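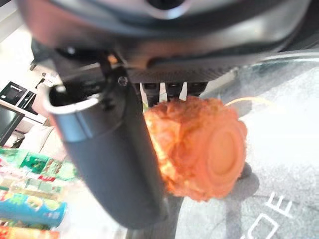 Wrist camera only vs wrist plus overhead — is a 9 point gap real?

Posted in Manipulation and Grasping

murnness_lab
I'm trying to reproduce the result in the Requena paper on grasp policies trained from wrist camera images alone. Their claim is that once you have enough demonstrations, adding a fixed overhead camera gives you nothing. We collected 417 demos of picking up small household and snack-type objects from a tabletop, trained one policy with the wrist view and one with both views, and ran the same test objects on each. The policy with both views came out 9 points ahead.

Same optimizer, same number of training steps, same gripper. The paper used 2000 demos, so I know we're well short of that. Is the gap just the smaller dataset, or should I be looking at something else before we spend August collecting more? Most of our failures are on approach. Once the fingertips are on the object it usually goes fine.

Yareli Carrillo
Don't collect anything yet. A few things to check first.

How many test trials did you run per policy? You didn't say. With fewer than a hundred each, 9 points can easily come from the luck of the draw. Run both policies on the same starting positions, in alternating order, and compare them pair by pair.

Then look at where the approach failures start. At close range the finger can cover a good part of a wrist view, and the policy has to commit before it gets there. If the object is already outside the wrist image at the start pose, you're measuring a search problem and the overhead camera will win every time. We had this on the Bida setup. Raising the start pose so the whole work area was in view closed most of the gap, with no new data.

Last one: train on half your demos and on all of them, and plot both policies. If the two lines are getting closer together, the paper's explanation is plausible and more demos should help. If they run parallel, I'd doubt it. Use at least three seeds. One seed per condition tells you very little, and I'd say the same about the paper's smaller ablations.

tomf_rovum
We got the same thing with 565 demos, overhead was better. Never worked out why. Ended up just keeping both cameras.

murnness_lab
Thanks, both. It was 40 trials per policy and one seed, so point taken. The start pose is quite low as well. I'll raise it and rerun the paired test on Friday, then do the half-data run if the gap is still there.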